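Pumphrey Desk Hire: frequently asked questions

We use cookies to remember your preferences and see which pages are visited. Accept | Manage settings

How do I book a desk?
Use the booking form or ring reception between 8 am and 5 pm. Day desks can be booked up to 3 weeks ahead. Monthly desks are arranged with Khanyisile Mofokeng, who will send you the agreement and take a deposit.

Can I come and look first?
Yes. Visits last half an hour and are free. Ask for Yolandi Visser at the front door on Claltmont Road.

Do I get the same desk every day?
Monthly members do. Day members choose from whatever is free when they arrive. Please don't leave things on a day desk overnight — they will be moved to the shelf by the kitchen.

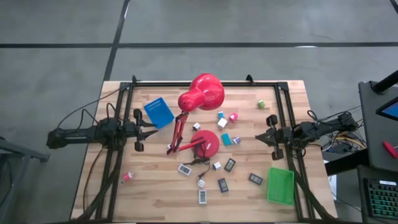

Is there somewhere to lock up my things?
Lockers are on the ground floor. One is included with a monthly desk, and day members can use one until closing time. If you lose the key we charge for a new lock.

Can I have post sent to you?
Monthly members can. Put your own name first, then the desk number. We sign for parcels but can't store anything too large to carry up the stairs. Post for day members goes back to the sender.

Can I make phone calls at my desk?
Short ones are fine. For anything longer, use one of the booths on the landing. They can't be booked.

Where can I park?
There is no car park. The street bays are free after 6 pm, and the pay and display behind the library is a short walk away. Bicycles go in the yard; the gate code is in your welcome email.

How do I cancel?
Day bookings can be cancelled until 8 am on the day for a full refund. Monthly desks need one month's notice in writing. If you give notice in February, for instance, your last day is the end of March. Deposits are returned once we have your door fob and locker key.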